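I got to the Prantl a little before nine in the morning, which is when the woman who runs it told me the coffee would still be decent. She was right about the coffee. The Prantl used to be a bakery and now it's a repair shop, sort of, for chairs mostly, with a bell on the door that still smells faintly of sugar (can a bell smell? This one does).

She didn't want her name used. "Just say the chair lady, everyone does," she told me, and moved a stack of cane off a stool so I could sit.

I'd come because of my grandmother's dining chairs. There were six once, bought in Pludska before I was born, and three of them had been living under a tarp in my garage. I figured I'd ask her a couple of questions while I dropped them off. I stayed until lunch!

"People bring me the worst one first," she said. "They want to see if I'm any good before they bring the nice ones. I'd do the same."

She started when she was 50. Before that she did payroll at a company called Bunisov, up on the third floor, and she says she doesn't miss one minute of it. A neighbor was throwing out a rocking chair, she dragged it home, and she spent a whole winter learning to weave a seat from a library book. "The first one sagged like a hammock. My brother sat in it and his knees came up to his ears. I was so proud I made everyone in the family try it."

I asked how many she's done since then and she pulled out a school notebook, the kind with the marbled cover. The last line was number 609. Next to each one she writes what was wrong and who sat in it most, if the owner knows. Plenty of them are dads.

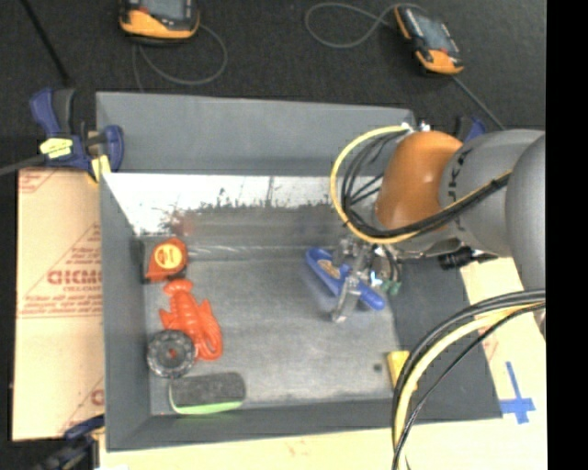
The gray bin, with the tape measure over against the left wall.

We got onto money, which I always feel weird asking about, but she didn't mind at all. A plain seat runs $200 at her place, and she'll tell you up front if the chair isn't worth it. "I talk people out of it all the time. Then they bring it anyway – it was Grandma's, so what do I know?" She looked right at my three chairs when she said that.

So what's the hardest part? I was sure she'd say her hands. "Glue," she said, without even looking up. "Other people's glue. Somebody's uncle fixes a leg with whatever's in the kitchen drawer, and I spend a whole afternoon getting it off." She has a soft spot for the uncles, though. At least they tried, she says.

Every September she closes up and drives out to Skimov, where her cousin has a house by the lake. She takes no tools and no cane. Last year she lasted two days before she was flat on the porch floor, tightening up the swing with a butter knife.

My chairs will be ready in a month or so. She thinks two of them are easy and the third one has been glued, probably by my grandfather, and she asked me what he kept in his kitchen drawer. I'm going to call my mom and find out.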